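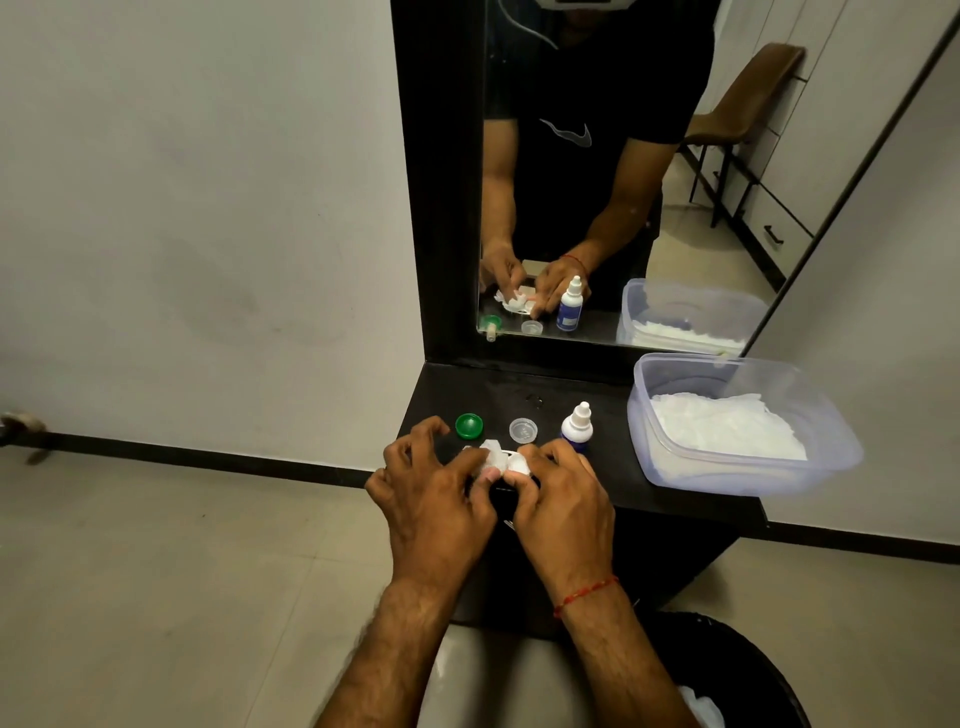

The second arm for Carotell is finally bolted down, and the gripper has new fingers. I printed them in May at the Plinden workshop, in the soft filament Ursina Stöckli keeps in the dry box, and they bend enough to hold a contact lens case without popping the lid.

The job I picked is small. Unscrew both caps, set them down, wipe the body with a tissue, put the caps back on. By hand it takes me nearly 30 seconds. The arms need much longer, and the wiping is where they fail. A tissue changes shape every time you touch it, so the position I save for one try is wrong on the next.

I had been writing the wipe as a fixed path. Ursina told me to drop that and record myself doing it, so now I have 60 recordings and want 300. You go through a lot of tissues. One thing I learned from watching them back is that my left hand hardly moves – it holds, and the right does the turning.

The caps go better. The ridged one gives the fingers something to grip, and 23 tries in a row went fine before the wrist motor got warm and I stopped.

Next is the wrist. Brunex sells a bigger motor, but the mount has to be redrawn, and the Arnaud board may not supply enough current. I'll measure that first, then order.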